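Pre-Launch Checklist for Your Pudari Database App, With Comments

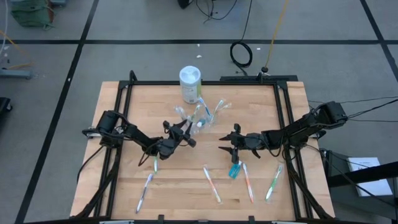

Murray Kennedy wrote in after the last version to ask for a proper line on backups, and would we please put it first, before all the fun stuff about forms and colors. Quite right, Murray, so it has moved to the top!

Go through the list with your app open in a second window and mark each line OK, Fix or N/A. It takes most people a cup of coffee and a bit of the next one.

1. Backup taken and restored to a test copy.
Comment: Please do the restore too. A backup file that has never been opened is only a hope with a date on it. Our own test copy came back with all 447 records, though the attachments needed a second run.

2. Every user role checked by logging in as that role.
Comment: I know, it's tedious, and you set the roles up yourself so surely they're fine. Log in anyway. On the Dalgleish booking app the Guest role could still see the phone number column, and we only found it by going in as a guest.

3. Required fields marked as required.
Comment: Try saving a blank form. If it saves, mark Fix.

4. Date fields show the right time zone.
Comment: Mélanie Desjardins set hers to the office zone and her remote folks saw every 8 a.m. appointment at 10. Check both the calendar page and the reminder emails, as they are set in different places (sorry about that, we do want to bring them together).

5. Delete buttons ask for confirmation.
Comment: Tables made before July don't have this switched on, so look at the older ones especially.

6. Import from Tornix mapped column by column.
Comment: The automatic matching is good with names and emails and rather less good with anything called "Notes". Give yourself some 10 minutes here.

7. Ellov connection key stored in Settings and not typed into a page.
Comment: If you ever pasted it into a page while testing, even for a moment, make a new key and retire the old one.

8. Public pages opened in a private browser window.
Comment: On your phone as well, if you have it handy. Long tables scroll sideways there, and the Save button can end up under the menu.

Any line marked Fix needs a name next to it and a second look before you share the link. Leave your own comments under the list, we do read them all and the next version will have room for more.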